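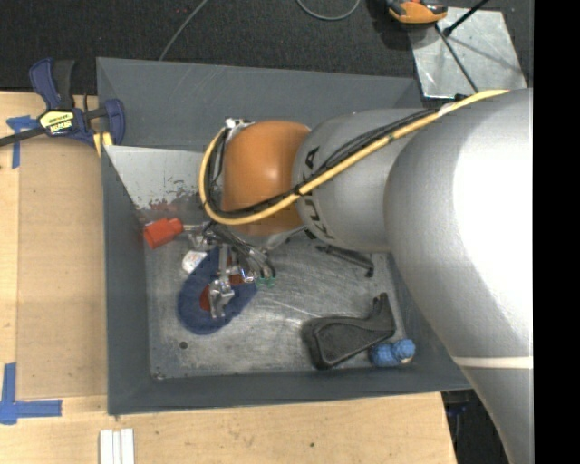
Grerkex 2542 bin picking cell

Product no. 2542 | Mixed item picking | In use at Disow, Liltville

Picks mixed loose items out of a metal bin, one at a time. Soft, hard, odd shapes. No trays, no sorting beforehand. Tip the stuff in, press start.

What you get

Arm, gripper and hose set, mounted and tested
Bin with sloping walls, open top
Control box with start, pause and "skip this one"
Floor plan drawing for your site
2 days of training on your own floor, your own items

Spare hose set sold seperately. Lead time 7 weeks, longer in August (we close part of it).

What changes for your people

Read this bit before you order. The cell takes over the reaching and bending. It does not take over knowing what the items are. Someone still has to look at the damaged ones, the tangled ones, anything the arm skips. At Disow that became a proper job with its own desk and its own pay line, agreed before delivery. Do it that way round if you can.

Birgit Fuchs runs the returns hall at Disow in Liltville. 14 people on her shift, same 14 as before the cell came in. Her notes, passed on with her OK:

"First month was slow. People stood and watched it, then they stopped watching. Shoulders are better, I hear less about shoulders. Pace is set by us now and not by the cell, we had to ask for that. Breaks stay fixed. The noise is a different noise, some don't like it. Two of the older pickers do skips now and want to keep it."

Pace limit is now a standard setting. Supervisor sets it, cell stays under it. No per-person counts are stored, never were.

Good to know

Fuzzy and floppy items are slower then boxes. Plan for that.
Very thin flat things stuck to the bin floor: expect skips.
Bins get scratched. Fine. Swap when the floor is bent, not before.
Keep cables and hoses clear when you clean round the wrist.
Restart after a skip is by hand, on purpose.

Fits with

Lim outfeed table, both heights. Older Lim tables need the adapter plate, ask us for the drawing first.

Price

On request. Send a box of your real items, worst ones please, and a line on how many people work the station now and what they'll do after. We quote on both. Trial picks are free, items come back in the same box.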